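Ekkachai Sriwong is already talking when he opens the door at Lendance, and he keeps going all the way down the hall. It is open day, the first the workshop has held, and by mid-morning 105 people have signed the sheet.

"I thought we'd get 26 and a dog," he says. "Come and look before the next lot gets here!"

What everyone wants to see is bin picking: an arm reaches into a jumble of household things and tries to lift them out, one after another. Sriwong has been at it for three years, first at Prasertsri and now here, and he still leans in for every grasp like somebody watching a penalty shootout.

"People come in expecting the arm to be the hard part," he says. "The arm's lovely, it goes where you send it. Choosing where to send it – that's the bit that keeps me here past dinner."

He likes ordinary objects best. Visitors were invited to suggest things for the bin back in August, and the suggestions ran to two pages, a good half of them from the kids at the Wostden library club.

"Garden tools are brilliant," he says. "A trowel has a skinny handle and a big curved scoop, so the weight's all at one end. Pick it up in the wrong spot and it swings on you. And shiny things are a headache for any vision system, because the glare moves when you do."

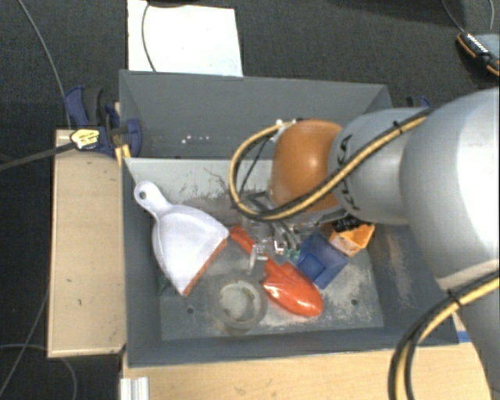 "Dustpans I could talk about all day. Wide, flat, and if one's lying on the floor of the bin there's hardly an edge to get hold of. You go for the handle, and then something's leaning on the handle."

A boy near the front asks if the robot gets bored. Sriwong gives this proper thought. "No, but I'd like it to be curious," he tells him, and they are off for about ten minutes on what that might mean.

Next on his list is the Dollell project, which will put soft toys in the mix. He can't wait.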